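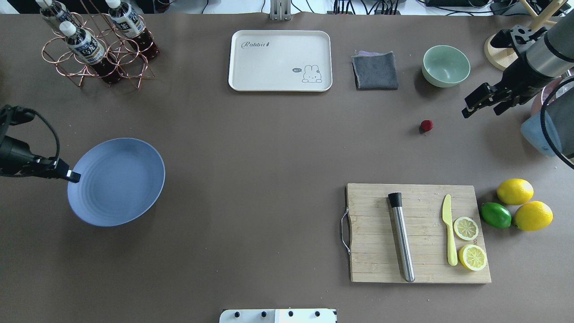 Still stuck on the place-name merge, so I'm writing everything down before I forget what I tried. Our gazetteer has one entry for Pindon and the old parish books clearly have two of them, Upper and Lower, which were split between brothers and didn't come back under one roof until much later. Every time I import the Lower Pindon baptisms into Cevent, it quietly files them under Upper. I've been at this since 9 in the morning, and I'd happily trade the whole morning for one clean import!

**What I tried first**

Renamed the Lower records by hand, just a handful, then re-ran the import. They stuck until I rebuilt the index, then hopped right back to Upper. So it's the index doing it (or something the index reads).

Next I gave Lower Pindon its own start date and its own parent, the lordship of Dawber. Cevent took the parent but threw out the date – no warning, it just came up blank. Sorcha Quinlan says she had the same thing with Drarkance back in April, where the town belonged to two lords at once, and she got past it by making the date a range. I tried a range. Blank again.

**Where it got interesting**

Rosalie Zürcher asked me to send her the raw place file, and she spotted that both Pindons share an alias, "Pindon under the Hill," which I'd typed in myself ages ago from a printed map. Oops. The index matches on alias before it looks at anything else. I took the alias off Lower, rebuilt, and the baptisms are staying put so far.

**Not fixed**

- dates on Lower Pindon still go blank when I save
- the tithe list, around 1000 lines, hasn't been re-imported yet
- Drarkance has an alias problem too, I think, but Sorcha wants to look at hers first

Leaving this open. Rosalie, if you get a minute, could you try saving a date on your copy and tell me if it sticks? I'm on the older build and that might be all it is.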